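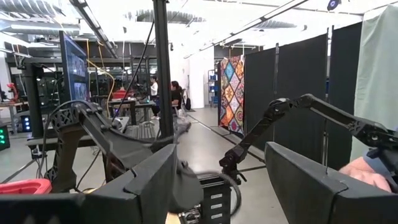
Hot tub season does not end with summer, and Sondis would like its customers in Grurkcombe to prepare early. Most service calls we receive in October concern problems that began in June. Owners are advised to keep test strips, spare filters and paper records together, and a stacked drawer unit with a small white label on each drawer serves the purpose well. Chemicals belong elsewhere, in their original containers, in a locked and ventilated cabinet.

Water care. Please test the water before each use and at least every other day. Record the result. A reading taken from memory is of little help to a technician.

Filters. Rinse the cartridge every 7 days with a garden hose. Pressure washers damage the pleats and are not covered under the Sondis service plan. Allow the cartridge to dry fully before storing it.

Covers. A cover that has taken on water is heavy and loses heat quickly. Customers with the Gredovent cover should open both side vents after each use – the left vent is often forgotten. Replacement vent caps are available at our Damgaard Road counter.

Temperature. We have been asked again about settings for a family tub. Our technicians set new tubs at 95 degrees for households with older children. Parents of younger children should speak with their doctor first.

Service visits booked this month will be scheduled within 14 days. Please leave the side gate unlocked and the access panel clear of planters and furniture. Visits to tubs over 12 years old require a longer appointment – kindly mention the age of the tub when booking.

Jun 21, 2022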